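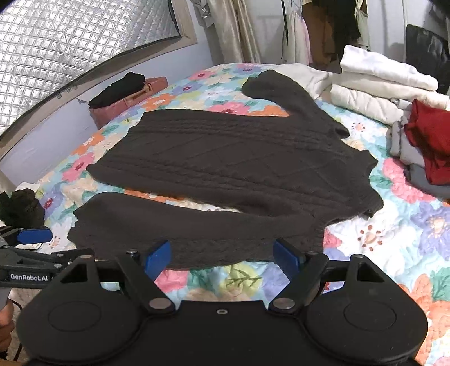 Why does the gripper stop closing before it has hold of the fabric?

The usual cause is fault 223, finger position mismatch. The controller compares the commanded opening with the measured one, and if the two disagree it halts the closing move and holds the fingers where they are. On soft goods this mostly happens when a fold or a thread gets caught at a linkage pivot.

Custalent Gripper Faults: Frequently Asked Questions
Updated July 2026

Is it safe to pull the fabric free by hand?

Not while the gripper is powered. A held finger can resume closing when the load drops. Switch off, wait for the status light to go out, then open the linkage by hand.

Cable knits seem to trigger the fault more often than flat cloth. Is that expected?

Yes. Raised knit and loose hems snag easily. Approach a sleeve across the ribbing and keep the pivots clear of the hem.

What does fault 343 mean?

Motor over temperature. Leave the unit off for 300 seconds before restarting. Clearing the code early does not reset the thermal limit.

One finger closes further than the other. Can I recalibrate?

Check the pivot bolts first. Calibrating with a loose bolt stores the wrong zero, and fault 223 will return. Tighten, then run the Dustomier zero routine with nothing between the fingers.

Are recordings made before the fault still usable?

Finger position data is unreliable from the last good zero onward. Mark those files and repeat the task.

Where do I send a damaged unit?

Ship it to the Naylor service desk in Stoscombe with the fault log and form 954. Remove the cable and pack it separately.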